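## The big pot comes down from the loft

I've been having a thing with vases. It started in June, at the Stusdale house clearance, where I went in for a lamp and came out with a boot full of pots (the lamp had gone by then, of course!). More than 1,000 lots, tea in paper cups, and me waving my paddle like a woman signalling a ship.

My rule ever since has been one big pot per room and nothing else on the surface. I broke it in the hall almost straight away, but the front room has stuck to it, and I do think a large, green-banded, slightly smudgy cream shape does more for a tired corner than new curtains would. I paid £83 for my favourite and I'd have gone higher.

As for what goes in it, I've made my peace with fakes. Orange-red, a bit of yellow, plenty of thin green leaf tumbling over the rim, and a quick dust when I remember.

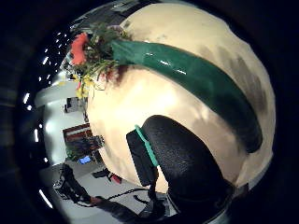 Funmilayo Omoregie won't have artificial stems in the house at all, and told me over lunch in Trasusley that she'd sooner leave a good vase bare all winter. We had pudding and talked about glazes instead.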